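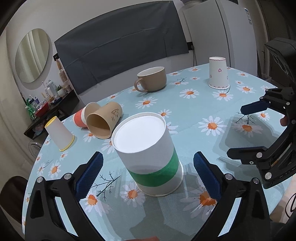

Figure 9.1 A white container with a green band, on a daisy-print tablecloth.

Chapter 9
When the Order Goes Wrong: Complaints and Refunds

Most online orders arrive on time and match the listing. This chapter deals with the rest. A complaint has a buyer, a seller and usually a third party, such as the card company or the carrier. Each keeps its own records, and they often disagree.

Take the case of Anju Vishwakarma, who bought a desk lamp from the store Brallthorpe in February. The lamp came with the wrong plug. She wrote to the seller twice and got the same automatic reply both times. On Friday she called her bank, and the bank asked for three things: the order confirmation, a photo of the plug, and copies of her messages. She had deleted the first.

Hemant Awasthi studied 1,011 written complaints made to the online marketplace Walleck. In 403 of them the buyer had not given an order number. Another 156 did not say what the buyer wanted, whether a refund, a replacement or a repair.

Section 9.1 covers the return policy and how to read one before paying. Section 9.2 covers the first letter to the seller. Card disputes are left to Section 9.3, and you should read your own card agreement alongside it.

Key terms: chargeback, restocking fee, proof of delivery, final sale

Comments

Snædís Bach
Is the sample letter in 9.2 or in the appendix? My copy says both.

Adi Mangundap
Appendix. 9.2 only has the first paragraph of it.

Bhupendra Kashyap
We used this for our night class. Would like more on restocking fees.

This site uses cookies to remember your place in the book. Accept | Manage settings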